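Akier Opens Early Orders for Moffat, a Kitchen Helper Package for Two-Armed Robots

Dishes, mugs and the daily dishwasher run are the first chores on the list

GRUSISBY — Akier is very happy to announce that early orders are now open for Moffat, a package of software, setup help and support that brings everyday kitchen work to humanoid robots. We have been looking forward to sharing this one for a long while, and we are grateful to all the people who let us talk to them about their dirty dishes along the way.

Moffat is built for shared kitchens — the office break room, the small guest house, the staff kitchen down the hall — where cups pile up by ten in the morning and everybody hopes somebody else will deal with them. It runs on Plekar, our motion software, which plans for both arms together so that one hand can hold on to something while the other gets ready for its turn.
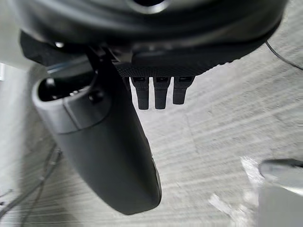 Wrist housing and gripper finger over a pale gray floor.

Every order comes with a setup visit. Our team brings the robot into your own kitchen, goes over the counter, the sink and the dishwasher with you, and stays until your staff feel at home with the controls. We would much sooner spend an extra afternoon with you than leave you alone with a thick manual. 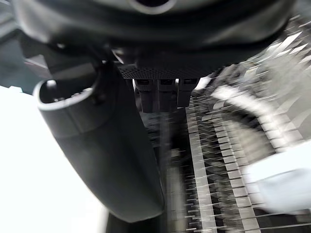 A view from the wrist, with the gripper finger in front.

The starting package covers 30 kitchen items, from dinner plates to cereal bowls, and customers can add up to 70 more of their own. If your office has a beloved teapot with an odd spout, please do tell us about it, and we will gladly help you add it to the list.

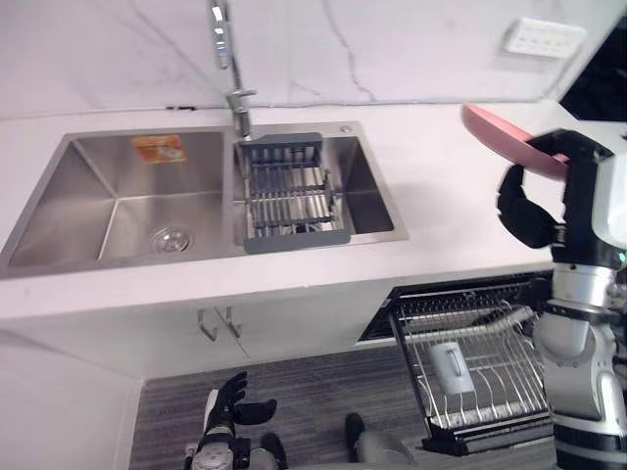
Early customers also get 10 hours of remote support, to be used whenever they like during the first year. Calls go straight to the people who work on Plekar, and we hope you will use every one of those hours.

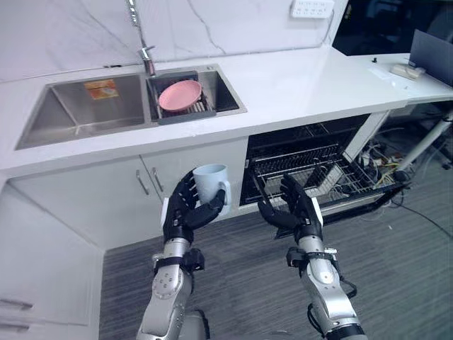 Moffat is meant to fit the kitchen you already have. There is no special sink to buy and no special crockery, and an ordinary white ceramic mug or a round pink plate is just the kind of thing we had in mind when we started. A regular dishwasher with pull-out wire racks suits it nicely too.

The first round is limited to 100 packages, with setup visits beginning in December. Orders and questions are welcome through the Akier sales desk in Grusisby.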